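Brerka Season Pass: Steleck Edition

Six tiers of loot, one very patient blacksmith and a hat. The Steleck Edition adds 3,000 Plukach shards to your account on first login, enough for a decent sword or most of a horse.
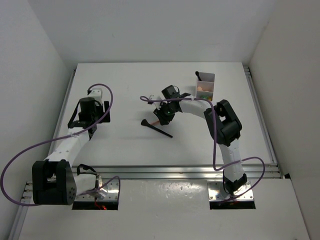
Two arms mounted at the front of a white tabletop.

The hat is the rare bit. It drops from chests in the northern map only, and our loot designer Sólveig Gunnlaugsson has yet to find one in her own game. She blames the chests.

Includes:
3 character outfits
10 loot chests
Baldursdóttir questline, with the longer ending

Shards can't be traded, refunded or eaten by the horse. Pass runs until the end of June. Base game required.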